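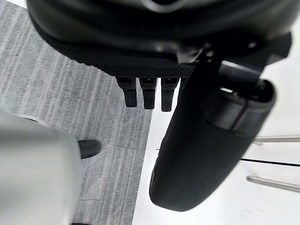 The Second Verse

By the time Nuala Duggan got the part of Marian Halliday, she had been singing Marian Halliday in the shower for most of her life, so you would think she'd have been pleased about the second verse. She was not pleased about the second verse.

"It's lower than the record," she told Gregor Urquhart, who was directing the picture and eating a peach over the sink in the production office. It was August and the office had one fan, which he had pointed at himself.

"The record was sped up," Gregor said. "They all were, in those days. Jirayu found the session tape. That's where she really sang it."

Nuala went down the hall to see Jirayu Srithong, who ran the music for the film out of what had been a coat room, back when the building was the Casau Ballroom and people had coats to leave. He was a patient man with a very old cardigan, and he played her the tape without being asked twice. There was a cough, and a chair, and somebody laughing a long way from the microphone, and then Marian Halliday came in on "Belel" a good deal lower and slower than anyone had ever heard her, and she sounded tired, and about ten years older, and like a woman you might sit next to on a bus.

"Oh," said Nuala.

"I know," said Jirayu. "Do you want it again?"

She wanted it again. She wanted it until the light went and Shona Nisbet from wardrobe came looking for her with pins in her mouth and the green dress over one arm, the one with 700 beads that all had to be sewn back on whenever Nuala sat down too hard. Shona listened too, leaning on the door frame, and took the pins out so she could hum.

"My mother had that one," she said. "She'd have hated this. She liked it bright."

That was what kept Nuala up that night in her rented room, with the window open and the traffic going by. Everybody's mother had that one. Her own had played it on Sundays — the bright one, the quick one, the one that made you want to dust — and 50 extras were coming in the morning to sit at little tables and pretend to fall in love with it. They would be expecting the song they knew.

She was on the stage at seven. Aiman Chong, who was playing the piano player and who really could play, bless him, was already there in his suspenders, working through the left hand.

"Which one are we doing?" he asked.

"I don't know yet. Can you follow me?"

"I can follow anybody," said Aiman. "I did 19 weddings last year."

So the tables filled, and Gregor called for quiet, and Nuala stood there in her beads and thought about her mother's dust cloth, and sang the first verse bright. Then she let out her breath and dropped down for the second, down to where the chair and the cough were, and Aiman came down right along with her. At the nearest table an older man in a borrowed tuxedo, who had been told to look at his wife, looked at the stage instead and put down his glass.

Gregor let it run all the way to the end. Then he asked whether they could please have it once more, and whether somebody could find Shona, as there were beads all over the floor.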